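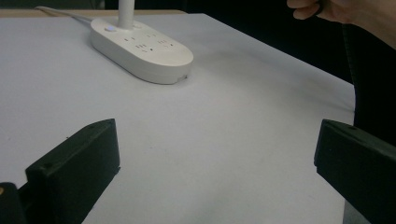
Fig. 1. White power strip on a white tabletop.

Consumer Devices and Markets
Week 9 handout: Reading battery and charging claims

Bring this with you on Friday. The reading is short, so I expect you to have done it.

Last week we looked at camera specs and how little a megapixel number says about a photo. Battery specs are worse. A camera claim can at least be checked by taking a picture. A claim about battery life over two years can't be checked by anyone on launch day, and by the time it can, the phone is off the shelves and the product page is gone.

1. Capacity

Capacity is given in milliamp-hours (mAh). Phone makers usually print a "typical" figure in large type and a "rated" figure, a bit lower, in a footnote. Typical is an average across cells. Rated is the minimum you should get. If a spec sheet gives one number and doesn't say which it is, assume typical.

Note that mAh alone is not energy. Energy is capacity times voltage, given in watt-hours. For two phones with ordinary single-cell batteries you can compare mAh directly and not go far wrong. For a phone with two cells wired in series, or for a power bank, you can't. Power banks are the usual offenders: the number on the box is for the cell inside, before the voltage is raised to 5 volts or more for the output, and before conversion losses.

2. "Full in X minutes"

Our case is the Hira phone from Gostar. The launch page promised a full charge "in minutes." How many minutes depended on which page you read. Questions to put to any claim of this sort:

Starting from what percentage? Zero, one and ten are all used.
With which charger, and is it in the box?
At what room temperature?
Screen off, or airplane mode, or powered down?
Does "full" mean the meter says 100, or that current has stopped flowing?

The last one matters more than it looks. Many phones show 100 and go on drawing power for a while. Fast charging is fast mostly in the first half, then tapers to protect the cell. A headline wattage is a peak, and the peak may hold for only a few minutes. I would treat any chart without labeled axes as decoration. 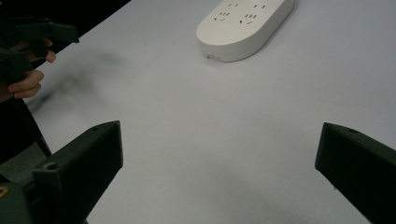
Fig. 2. The power strip, with outlet slots in its top face.

3. Cycle life

Gostar says the Hira keeps "most of its health" after 2,000 cycles. Most is a generous word. A cycle is one full battery's worth of charge, so two half charges make one cycle. At one cycle a day, 2,000 cycles is more than 5 years, longer than many people keep a phone. So the claim has to come from an accelerated lab test, with the cell charged and drained over and over at a steady temperature. Calendar aging – the slow loss that happens even when a battery sits in a drawer – is mostly missed by a test like that.

Ask for the percentage left at the end. Without it, the cycle count tells you very little.

4. User surveys

The Majimbun survey in your packet has 2,392 responses, and students tend to be impressed by that. I'm not. It was an opt-in form linked from a phone forum. People with a bad battery have a reason to fill it in, and so do fans of the brand. A bigger pile of the same kind of answer doesn't fix how the answers were gathered. The survey also asks owners to guess their screen-on time from memory, though the phone records it.

Read the question wording on the second page before you quote a single result from it.

5. For the next session

Take the Sulitz power bank sheet (last page of the packet). Write one page on the following:

Which capacity figure is given, and at what voltage?
What output could a buyer fairly expect, and what did you assume to get there?
Which claim on the sheet could not be tested by a buyer at all?

"The company says so" is not a source for performance. It is a source for what the company says, and you may cite it for that.

Pages are due in class. The December session covers repair and spare parts, and we'll return to the Hira then.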